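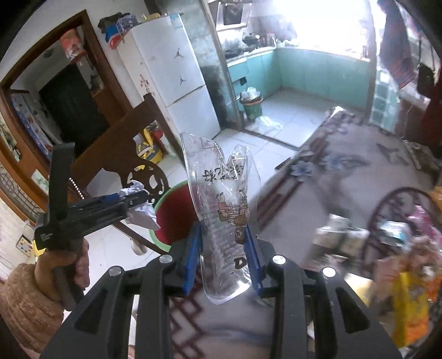 Figure 1. Flexible plastic packaging: a clear printed snack wrapper and a white plastic bag.

Unit 3: Household Packaging Waste
Course handout, Worneck College, Department of Environmental Studies

Flexible packaging includes bags, films, pouches and wrappers. It is light and cheap to ship, and for these reasons it has replaced glass, tin and paperboard in many food products. It is also among the hardest household materials to recover. A single wrapper may combine several layers, each with its own melting point, and most sorting plants are built for bottles and cans.

Terms to know
Monolayer film: made from one type of plastic.
Laminate: two or more materials bonded together.
Contamination: food, liquid or the wrong material in a recycling load.
Residue: what remains after sorting and is sent for disposal.

The Tallach survey
The reading for this unit is the Tallach household survey, carried out in January. Participating homes kept their packaging for 30 days and recorded each item by type. The final count was 1,405 items. Students should note that the survey counted items and did not weigh them. Film and wrappers make up a large part of any count but a small part of total weight - a point that affects how the results may be compared with city collection records, which are kept by the ton.

Homes in the Sotlow district were surveyed separately and are reported in the appendix. Their figures should not be added to the main table.

Written work
Read pages 91 to the end of the survey report before the next class. Prepare a one-page answer on whether a deposit charge, of the kind used for bottles, could be applied to flexible packaging. Refer to at least one of the terms listed in this handout. Papers are to be handed in at the start of class.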